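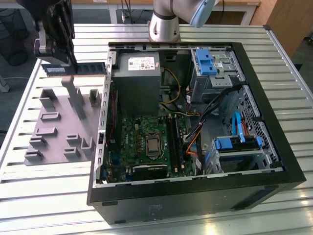 La barrette mémoire, tenue entre les deux doigts de la pince, et les deux logements qui l'attendent.

Visite chez Meststead, 11 mai 2023

On nous avait promis du café et un robot qui remonte un PC. Le café était prêt.

Meststead loue le rez-de-chaussée d'un ancien entrepôt et y met au point des cellules de démontage et de remontage pour le reconditionnement informatique. Leur client principal, Erosard, reçoit des tours de bureau réformées par palettes entières et voudrait que des bras s'occupent des gestes répétitifs : sortir la mémoire, la tester, la remettre. La cellule s'appelle Bilix. Nous étions 13 visiteurs, à qui l'on a distribué des lunettes de protection et un badge qui ne collait pas.

Notre guide, Wayne Sawatzky, responsable des essais, a commencé par la bonne nouvelle : l'extraction marche. Le bras pince la barrette, tire, la range dans un support du plateau posé à côté de la tour. Il a ensuite marqué une pause, celle des gens qui vont parler de la mauvaise.

Remettre la barrette, c'est une autre histoire. Il faut la présenter bien droite, l'encoche du bon côté, puis appuyer assez fort pour que les loquets se referment. Assez fort, pour un humain, c'est le moment où l'on grimace en pensant à la carte mère. Pour Bilix, c'est un seuil de 60 newtons, au-delà duquel le bras doit s'arrêter net.

Doit. En février, il ne l'a pas fait. Une barrette saisie de travers est venue buter contre le bord du logement et le bras a continué à pousser, avec beaucoup d'application, jusqu'à 175 newtons. La carte mère a plié, puis cessé de plier. L'enquête interne a trouvé le coupable assez vite : après une mise à jour, le capteur d'effort n'était plus remis à zéro entre deux cycles. Il dérivait tranquillement, et le bras croyait caresser ce qu'il écrasait. Le journal affichait « insertion réussie ». J'ai demandé à voir la ligne, elle existe.

Personne n'a été blessé, mais l'affaire a quand même relancé la question des mains. Un opérateur avait l'habitude de retenir les câbles pendant l'insertion, parce qu'ils reviennent toujours se coucher devant les logements. Cette habitude est désormais interdite, affichette à l'appui. Les câbles, eux, n'ont pas lu l'affichette.

Côté corrections, Meststead a ajouté une remise à zéro avant chaque prise, un contrôle de l'orientation au-dessus du plateau et une limite d'effort gérée par un boîtier séparé, fourni par Aquino, que le logiciel de la cellule ne peut pas modifier. Quelqu'un a demandé pourquoi ce boîtier n'était pas là dès le départ. Réponse : le budget.

Nous avons eu droit à 2 essais. Au premier, arrêt de sécurité, voyant rouge, rien de cassé ; Wayne Sawatzky avait l'air sincèrement ravi. Au second, la barrette est entrée, un clic s'est fait entendre et le groupe a applaudi un geste que je fais chez moi à genoux sur la moquette.

La visite dure presque deux heures, questions comprises. Prévoir des chaussures fermées, et s'inscrire à l'accueil pour la prochaine session. Le parking est derrière le bâtiment, la barrière est automatique et il faut la lever à la main.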